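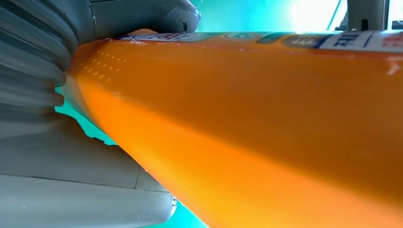 6. Running the bottle demonstration (open day, Grendside hall)

6.1 Clear visitors back behind the line. They will drift forward again, so repeat as needed.

6.2 Wake the Skalden arm from the wall panel and load program 57. Program 56 waves, and the hall has seen enough waving.

6.3 Lay the orange bottle on its side and press GO. The fingers should close near the narrower end, one above and one below.

6.4 Wait two seconds before the lift. Talk if you must — the arm doesn't mind.

NOTE: If the panel shows 1535, the gripper thinks it has hold of nothing. Open, shift the bottle towards its tapered end, try again.

CAUTION: Never hand the bottle to the arm yourself. Small children will ask to. The answer is the same for councillors.

6.5 After the last run, park the arm and lock the panel. The key goes back to the Malik desk, where it was not found in November.

2 comments · 6 shares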